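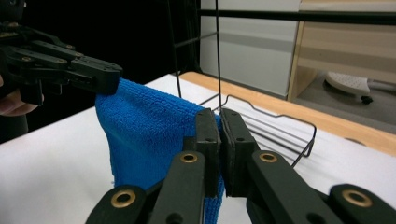
Oltamow hand-held gripper pair
Demonstration and open day page
Last updated 7 Nov 2025

The Oltamow is a pair of hand-held grippers for people who want to teach a robot a job by doing the job themselves. You take one in each hand, you work as you normally would, and the recordings go on to train an arm fitted with the same sort of jaws. We've had a pair in the Cernent workshop since the spring and we are still finding new things to try with them.

Our open day is the easiest way to get hold of one. Come along, pick up a pair and have a go at the bench. There's no test and no sales talk, and you don't need to know anything about robots beforehand.

What you can try

Towels are the job we always start people on. A towel has no fixed shape, it sags as soon as you lift it, and finding a second corner when you've already got the first is much harder than you would think! Most visitors grab far too much cloth on their first go. Pádraig Cullinane runs the towel bench and his advice is to pinch near the edge, lift both hands together and wait for the cloth to stop swinging before you do anything clever with it.

After that you can move on to tea towels, pillowcases and (if you're feeling brave) a fitted sheet. At the last open day we kept 167 folds that were good enough to train on, and a fair few of them came from people who had never touched the grippers before that morning. One was from a retired upholsterer who got the knack in no time and then wouldn't give them back.

How they feel in the hand

Light, mainly. The jaws stay parallel as they close, so you can hold the edge of a cloth flat without bunching it up, and the flat pads give a good even pinch. The linkage is out in the open, and I love this about them – you can watch every joint move as you squeeze, and if something feels stiff you can usually see which bolt to look at. People who like bicycles tend to spend a long time on this bit.

You do lose the feeling in your fingertips, of course. It takes a few minutes before you stop expecting to feel the cloth and begin watching it instead. Smaller hands may find the full opening a stretch, so ask for the short handle, which swaps over with 4 screws.

Seeing the arms run

Nahuel Sepúlveda will be running the two-arm bench through the day, using training from earlier sessions. Expect it to be slow, and expect a dropped corner now and then. He doesn't hide the failed runs and he's very happy to stop and talk through one, so do ask. My own favourite moment is when the arms drop a towel and go back for it, which they've only started doing since we added recordings of people making the same mistake and putting it right.

Practical details

Where: Cernent workshop, Ó Dálaigh Yard, ground floor, through the double doors
Places: 13 people per session, each session one hour
Age: 12 and over, under-16s with an adult
Bring: any cloth you'd like to try, clean and dry please
Wear: sleeves that push up, as loose cuffs can catch in the linkage
Access: level entry, and one bench can be lowered for anyone sitting

The next open day is in December. Ask at the desk or send us a note through the Zuvudberg visits page and we'll hold a place for you. School and college groups are welcome, up to 17 with staff included, though we'd ask you to book those a fortnight ahead so that we can set up an extra bench.

Can I borrow a pair?

Yes, once you've been to a session. Loans are for two weeks and come in a padded case with spare pads, a spare set of bolts and a hex key. Please send the hex key back this time.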